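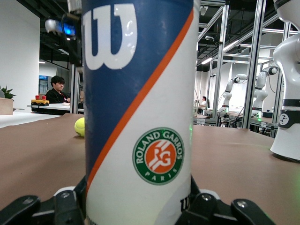
**Call for Participants: Household and Shop-Floor Task Study**

The Zusard Laboratory for Applied Manipulation invites adults from the Butdale area to take part in a paid study on how well robot arms carry out ordinary chores, and how people judge the results. The study is directed by Dr. Rodica Oprea and will run through the end of June.

**Background**

Claims about robots that tidy, stock, sort and pack are now common. Published results are harder to compare, as most laboratories choose their own objects and decide for themselves what counts as finished. A tennis ball can held upright between two fingers may satisfy an engineer. A store clerk may want it on the shelf with the label facing out, and a parent may only want it off the floor. The study asks people who do such work to set the standard, and then measures the machines against it.

In the first phase, completed last year, our arms made 429 attempts at shelf and table tasks. Rigid items with a regular shape gave the least trouble. Folded cloth, thin plastic bags and anything stored behind something else gave the most. Speed remains well below that of a person at nearly every task. We do not expect the second phase to show that machines are ready to take over a kitchen or a stockroom. We do expect it to show more clearly which parts of the work they can be given.

**What participants will do**

Each participant attends two sessions at the laboratory. During a session you will:

- perform a set of short chores by hand, such as putting away sports goods, clearing a table or refilling a shelf;
- watch a robot arm attempt the same chores;
- rate each attempt on a printed form, using your own idea of acceptable work;
- guide an arm by remote control for part of the second session, if you wish.

No technical knowledge is needed. Training on the controls is given by Octavian Cârstea, laboratory engineer. A staff member is present whenever an arm is powered, and participants remain outside the marked area while it moves under program control.

**Who may apply**

We are seeking 44 participants. Applicants must be 18 or older, able to read and speak English, and able to lift light household items. At least half of the places are reserved for people with paid experience in retail, cleaning, warehousing or home care. Employees of Zusard and of its equipment supplier, Kyriakidis, may not take part, nor may members of their households.

**Payment**

Participants receive a fixed payment for each session attended, and travel costs within the county are refunded on presentation of receipts. Those who withdraw partway through a session are paid for that session in full. Employers who release staff for the study during working hours may apply for compensation of up to $3000 per business.

**Privacy**

Sessions are recorded on video, including by cameras mounted on the arms. Recordings are stored under a number and are not shared outside the project without separate written consent. Rating forms are kept for 5 years and then destroyed.

**How to apply**

Application forms are available at the Zusard front desk and at the Drandville public library. Completed forms should be returned to Catinca Văduva, study coordinator, at either location. Please state your occupation, any experience with the types of work listed above, and whether you need step-free access or an interpreter for a family member accompanying you.

Questions about consent or the handling of recordings may be addressed to Ecaterina Pascu, who is not a member of the research team.

Notice issued 26 Feb 2023. Applications are reviewed in the order received.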